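## 4. Preparing the meeting table

This section applies to all bookings of the Kundari and Ledesma rooms. The table is to be ready 18 minutes before the first visitor is received.

1. Collect the papers left over from the previous meeting. Square them into one pile and hand them to Aldana Bustos, who keeps the register of mislaid documents.
2. Move personal bags to the side cupboards. Tote bags should not stay on the table once a meeting has begun.
3. Return cups to the pantry. Cups must be carried upright and one in each hand.
4. Set out one bottle of water for each person, with the cap closed and the label facing the chair.
5. Keep bottles at arm's length from laptops, computer mice and power strips.

> **Caution:** Do not place an open bottle beside a trailing cable. If water reaches a power strip, leave it alone and telephone extension 223.

Bottled water with a blue label and a white screw cap, at the table:

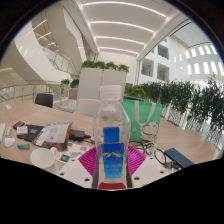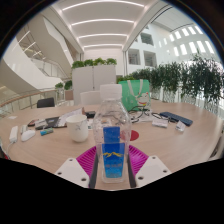
6. Wipe the table with a barely damp cloth, following the grain. Spray polish is not permitted.
7. Enter the room as ready on form 3776 and sign it.

**Note:** Unopened bottles may be put out again for the next meeting. Opened bottles are to be emptied and recycled on the same day. Requests for further stock should be addressed to Joris Stevens, Sirnier House, floor 2.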